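Put Down for a Minute: a gallery of tables

23rd October

Every home has a table that is supposed to be for something. Ours is supposed to be for eating at, and in fairness we do eat at it, at the end that hasn't got the sewing machine on it. The rest of the surface belongs to things that were put down for a minute. Some of those minutes have been going since we moved to Dranstead, 20 years ago.

I started paying attention to tables when I was meant to be writing a piece on how to keep one clear. The piece got written (put the post in a tray, empty the tray, feel superior) and I went home and found a colander on top of the tray. After that I lost interest in the clear table as an ideal and became rather fond of the other sort. A clear table tells you that someone heard you coming. A table with a colander on it is at least a conversation.

So the gallery is a collection of surfaces in mid-use: kitchens, workrooms, a hall, a landing. I have tried not to be unkind. I have a shelf at home, 45 centimetres wide, bought specially for the fruit bowl, and the fruit bowl has never been on it. It holds batteries which may or may not be flat. I am in no position to judge anyone.

A few of you asked after the last gallery whether I tidy before I take the pictures. No. I don't untidy either, though I was once offered a more interesting jug and was briefly tempted.

The notes run in the order I wrote them up, which has no logic to it.

The kitchen table, Yule Street
A Saturday's shopping, unpacked as far as the frozen peas and then abandoned for a phone call. Frozen things always go away first and everything else is trusted to look after itself. The leeks were still there at supper. They were, in a sense, supper.

The landing, same house
Technically a chest of drawers, but it has a flat top, and anything with a flat top at the head of the stairs becomes a table whether it likes it or not. Things live here on their way up or on their way down. A towel can wait a fortnight for a lift.

The Amberg
My own table, named after the shop it came from. It has extending leaves, which the man in the shop demonstrated with one finger. I have never managed it with fewer than two people and a mallet. The leaves are permanently out, so the table is permanently large, so there is permanently something on it. If you want less clutter, buy a smaller table. I should have put that in the original piece.

The wrapping table
Taken last December and included out of spite. Sellotape, scissors, the other scissors, a roll of paper with just not enough left on it. Two people were wrapping at opposite ends and passing the tape across as though it were the salt. You will notice that the good scissors were being used on the paper. I noticed it too, and said so, and was not thanked.

The workbench
A proper one, with a vice, in a garage off the Wollska road. I had expected chaos and got labelled jars. Then I saw that the bench was spotless because everything had been moved to the top of the chest freezer, where the owner now does all his work. The family has not seen a fish finger in months.

The hall table
Very narrow, meant for keys. Keys are kept elsewhere. It holds a plant, a bicycle pump, a library book I recognised as one I had been waiting for, and a bowl for the keys with a lemon in it. I asked about the lemon. It was a perfectly good lemon, I was told, in the tone that closes a subject.

The ironing board
I was in two minds over this one, on the grounds that an ironing board is not a table. But it had been up so long that there was a lamp on it and half a jigsaw, mostly sky, and at some point you have to accept what a thing has become. The ironing gets done on the bed.

The potting bench
Soil, string, seed packets with the tops torn off so that the name of whatever was sown has gone with them. The gardener says it doesn't matter as everything comes up eventually and introduces itself. There was also a mug. There is always a mug, and it is always the one somebody indoors is looking for.

Chillies, black lamp, large bag

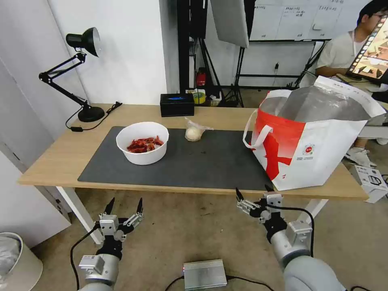

Marion Rennie

Red dried chillies in a round white bowl, set down on a dark grey mat that takes up most of the table, and I can't think of a better pairing. Dried chillies are all wrinkles and drama and want something plain behind them. On a flowery oilcloth they would have looked like pot pourri, and somebody would sooner or later have made that mistake in the other direction.

The small white round thing in the clear plastic bag is a bun, or it might be a ball of dough. I have gone back and forth. Bun when I am hungry, dough when I am feeling industrious. Whichever it is, the loose end of the bag is twisted, and a twist is the correct way to close a bag. People who own special clips for this spend their lives looking for the clips.

Then the tote. It is white with bold red shapes across the front, insulated, and open at the top so you can see the silvery lining. I have a weakness for these bags. They make any shopping feel like an organ transplant. It is also far and away the largest thing on the mat, or partly on the mat, as it hangs over the right-hand edge of it in the manner of a guest who has been given the end of the sofa and wants a bit more.

Black lamp at the back corner, with its flex running across the tabletop and the little switch lying on it. I approve of a switch on the flex. You can find it by feel, unlike the sort hidden on the lamp itself, and you get a small illicit pleasure from turning off a light without looking at it. I am less keen on a flex across a table, having once dragged a lamp into a trifle, but that was a matter of sleeves.

What I like best is that there is still plenty of mat between things. A bowl, a bag, a bigger bag, some room to put your elbows. By the standards of the landing at Yule Street it's practically a showroom. I would give it till the weekend.

And if you do leave chillies out, leave them in a bowl you can see into, and wash your hands before you touch your eyes. I mention it as someone who has had to stand at a sink in company with her head under the tap, saying she was fine.

Odds and ends

The last gallery (airing cupboards) had 3,322 visits, which I find moving. A number of you wrote in about folding fitted sheets. I have read all the methods and tried one. The sheet is now in a ball, as before, but it is a ball with corners.

Prints can be ordered in the usual two sizes, the airing cupboards included, if you have the wall for it. The Dranstead library has the wrapping table up beside the photocopier until they need the space.

Next I would like to do windowsills. If you have one with things on it, write to me and please leave it exactly as it is. If you have already moved the avocado stone in the glass, put it back.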